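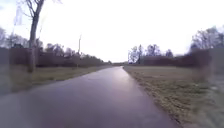 Fig. 4. Narrow asphalt path between fields, no markings.

4. Fitting and setting up the Tarnetti pedometer

Your pedometer counts steps. It also counts potholes, sneezes and the bus ride home, so please set it up properly before boasting to anyone.

1. Slide the battery cover off with a coin. Fingernails have been tried, mostly by our own staff.
2. Insert the battery with the plus sign facing you. Close the cover until it clicks.
3. Clip the unit to your waistband, above the knee. A loose pocket will add steps you have not earned.

Caution: Do not clip the unit to a dog. Diane Bergeron in our repair shop has seen the results, and the warranty does not cover chewing.

Setting your stride

The factory stride suits a person of no particular height. If you are some other kind of person, do this:

1. Pick a straight, level stretch and mark a starting line.
2. Walk 20 steps at your usual pace — the one you use when nobody is timing you.

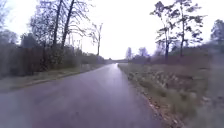
Most people stretch out proudly for the first few and then sag, so do the whole thing twice and use the second try. Measure the distance you covered and divide it by 20.

3. Hold SET for 4 seconds until the stride figure blinks.
4. Press the arrow until your own figure shows, then press SET once. Pressing it twice takes you to the clock, where you may as well fix the time.

Note: Running needs its own stride. Store it under R. If you never run, leave R alone and think no more about it.

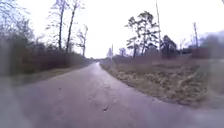

Clearing the day's count

1. Hold RESET until the display shows zero.
2. Let go. Holding on for 11 seconds wipes the stride as well, and you will be back at the starting line.

The count clears itself at midnight. Late walkers can move this to 4 a.m. in the clock menu. 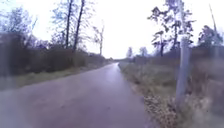

Why does the unit ignore my first few steps?
It waits for a steady rhythm before it starts counting, so that shuffling around the kitchen is left out. Once you have settled into a walk, the missing steps are added back.

If the display shows E61, replace the battery.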